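thread time. wallpapering a rental half bath in Clenville, everything I wish I'd known going in. typing this between coats of primer so bear with me

1/ peel and stick is NOT easier than paste. it's different. paste lets you slide the sheet. peel and stick grabs the wall and that's it, you're committed

2/ order extra. I measured twice, ordered exactly what the math said, came up 2 rolls short. math didn't know about pattern repeat. big leafy prints eat paper like crazy because you have to match up every frond

3/ pattern repeat on mine is 25 inches. so every single strip I'm throwing away a chunk off the top. small prints waste way less. florals, dots, stripes, all kinder

4/ check the batch number on EVERY roll. my reorder was a different batch and the green is off. you see it by the window at like 4pm and then you can't unsee it

5/ wash the walls. dish soap, warm water, rinse, let them dry overnight. I skipped behind the toilet. guess where its peeling
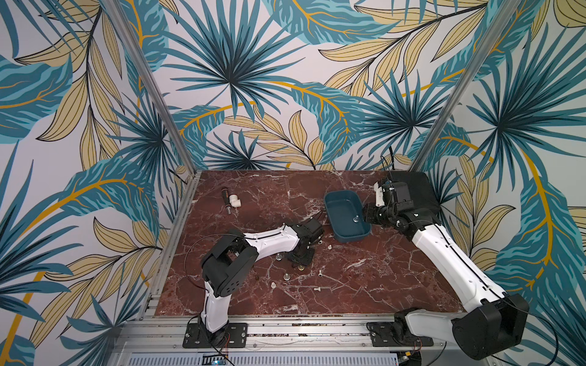
6/ corners. do not try to wrap a full sheet around an inside corner. old houses have no straight corners. cut it so a half inch goes round, then start the next piece fresh over top with a plumb line

7/ plumb line can be string and a heavy washer. Kanini Shemweta lent me her laser level and I used the string anyway, laser kept timing out on me

8/ new blade every 3 cuts. sounds nuts. a dull blade drags and tears and then you're crying over a $30 roll

9/ seams: butt them, don't overlap. if it shrinks a little you get a hairline of white wall. paint the wall close to the background color first. mine's off white so I got lucky there

10/ outlets. breaker OFF. plate off, paper right over the hole, little X cut, trim, plate back on

11/ do you do the ceiling? Awuor Mugo says yes always, she did her whole hallway incl. the ceiling and it does look amazing. my neck says no

12/ removal. pull slow, low angle, hair dryer if it fights you. test a scrap somewhere hidden and leave it a few weeks BEFORE you do the room. and get the landlord's ok in writing, text message is fine

13/ would I do it again. yes but one wall. one! the wall behind the sink, and paint the rest

ok primer's dry, back at it. will post the finished room in June when the new mirror comes, dont ask about the mirror

someone asked re: bubbles. pin prick, push the air out with a credit card. old one

Reading time: 2 min

Recent threads
Grout pens, are they worth it
Every drawer pull I returned this year
Painting a rental door without losing your deposit
Cheap shelves that held up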